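Chapter 9

Doors, Drafts, and the Space Between Rooms

In this chapter
Why a doorway is harder to plan than a wall
Clear width, swing, and the honest measurement of both
Sills, saddles, and the feet that meet them
The case for leaving a door off

Most people who plan a room begin with the furniture, move on to the windows, and remember the door on the day the sofa arrives. The sofa then spends its first night on the porch. Every mover has a sofa story, and in all of them the sofa had been measured carefully, often twice, by someone who never held the tape up to the hole it was supposed to go through.

Doors get this treatment for an understandable reason. A wall stays put and a window can be admired, but a door spends its working life being walked through by people thinking about lunch. We notice it when it sticks, when it slams, or when it opens into the back of somebody washing their hands. The rest of the time it is a rectangle with a knob.

Chapter 8 dealt with walls, and if you did the exercises you now own a floor plan with the walls drawn to scale and the doors marked as small, hopeful gaps. We are going to fill in the gaps. You will need the plan, a tape measure, a pencil with an eraser, and the patience of whoever lives with you.

9.1 What a doorway does

A doorway has several jobs, and they quarrel. It lets people through. It lets light through, whether or not you wanted it in there. It carries sound, heat, and the smell of onions. When the door is shut it is supposed to stop all of these at once, and a hollow interior door with a gap beneath it stops very few of them.

The first thing to settle, then, is which job matters most for the opening in front of you. A bedroom door is mainly about sound and privacy. A pantry door is about hiding the pantry. A door between a kitchen and a dining room is mainly about getting through it backward while holding a casserole, and it should swing accordingly. Write the main job beside each gap on your plan, in one or two words. If you find yourself writing a paragraph, you have probably found the opening that causes the arguments.

Wood remains the usual material for an inside doorway, and the usual habit is to match the trim to the floor, the furniture, or the previous owner's taste, in rising order of regret. Work surfaces and tables near a doorway deserve the same attention as the doorway itself. Anything that stands in the line of travel will be bumped, and whatever was sitting on it will be discussed for some time afterward.
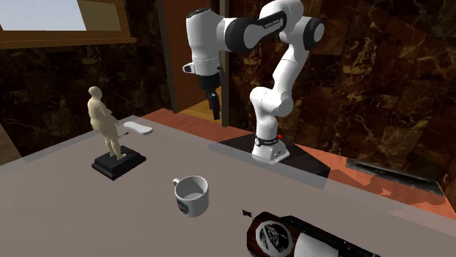

Mavis Zamora objects that all this talk of jobs makes a doorway sound like an employee, and that in her own house the best one does nothing at all: it has had no door in it for 21 years, and people simply go through. She would like students told that the door is optional. They are told so in section 9.4, though she may find the tone grudging.

9.2 Measuring the opening you have

The number on the label is the width of the door. The number you care about is the clear width, meaning the space left for a person, a laundry hamper, or a sofa once the door is standing open. The two are never the same. The stops take a little on each side, and an ordinary hinged door opened to a right angle leaves its own thickness in the way.

Suppose you buy a door 30 inches wide. Open it square to the wall, measure from the face of the door to the stop on the opposite side, and you will get something smaller. Write that figure on the plan and cross out the flattering one. Then measure again near the floor and near the top, for in an older house the opening may have opinions about being a rectangle.

Handles are the other thief. A lever set on the wrong side of a tight hallway will catch a coat sleeve every morning for as long as you own the coat.

9.3 The swing

On a plan, a door's swing is drawn as a quarter circle. Draw all of yours before reading further. Two quarter circles that overlap are two doors that will one day meet, generally with a person between them.

The Ornside house, which we will follow through the rest of this part of the book, had this trouble at the end of its upstairs hall. A closet door and a bathroom door shared one patch of floor, and the family had worked out a system of knocking on the closet. Delphine Ruiz-Ortega, who drew up the remodel, rehung the closet door on its other side. The work took one morning. The knocking went on until January, out of habit.

Before you turn to section 9.4, pick the door in your home that annoys you most and draw it twice, once as it hangs now and once with the hinges moved to the opposite side. Keep both drawings. You will want them when we come to light switches, as moving the hinges has a way of leaving the switch behind the door.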